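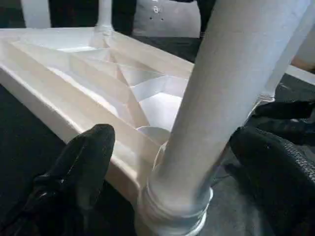 An Afternoon at the Cloken Works Open Day

Posted Dec 28, 2021

I had been meaning to write this up since July, when Cloken opened its doors to anyone who would sign a form and wear a hairnet. Cloken molds plastic furniture. If you have ever sat down at a church picnic, there is a fair chance you have met their work without being introduced.

Getting there

The works are on the far side of Ultard, past the grain elevator and a store that sells only hot tubs. The open day flyer promised "ample parking." There was ample parking, and it was ample a long way from the door. A shuttle bus came by twice while I was walking and both times the driver waved.

At the desk I was given a visitor badge with the number 2279 on it. I asked if there had really been that many of us. The woman handing them out said they reuse them.

The molding hall

Our group was led down a yellow line and told to stay on it, which we did with the seriousness of people who have paid nothing and want their money's worth. The big presses run down one side of the hall. Pellets go in at the top, there is a long hiss, the two halves of the mold part, and a piece of lawn furniture gets lifted out looking faintly surprised.

Our guide was very good on ribs. The top of a plastic seat, she said, is there to please the customer, and the bottom is where the engineering lives. Make the whole thing thick and it cools slowly, sinks in the middle and costs too much to ship. Make it thin with ribs underneath and it will hold up an uncle. She had us flip over a stool and press on it with our thumbs. I have since turned over most of the seating in my own house and been asked to stop.

The man next to me wanted to know why his patio set had gone chalky. She said sun. He seemed to have hoped for something more actionable.

The test room

This was my favorite part, and I would have stayed through lunch. A padded weight comes down on a chair, goes up, thinks about it, and comes down again. It had been doing this since before we arrived and would be doing it after we left — a career I found easy to relate to. Next door they drop things on their corners. A child asked if she could be dropped next and was told the insurance didn't cover it.

The Paracha line, their cheap stacking range, gets the same treatment as the pricier Rillent. I asked what the extra money buys. A nicer foot, apparently, and a choice of sage green.

Legs that push into a molded socket take more watching than you'd think. Too loose and they wobble, too tight and the customer goes and gets a hammer. The guide closed her eyes briefly when she said "hammer."

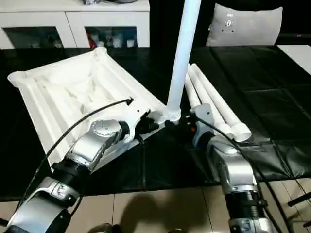
Lunch and the shop

The canteen did a chili for the occasion and it was fine. The chairs were metal. I looked underneath one and it was made by somebody else entirely, and I decided not to raise it.

The factory shop had seconds at 50 percent off, which drew a faster crowd than the molding hall ever did. I bought two Paracha stools with a swirl in the plastic that I have been telling guests is marble. They were $31 for the pair, and then I carried them back to the car, past the shuttle stop. The driver waved again.

If you want to go

It's free, and they take groups by sign-up sheet at the front desk. Closed shoes only. Ask for the test room early, as our second group got moved along before the drop test. The hairnet is yours to keep.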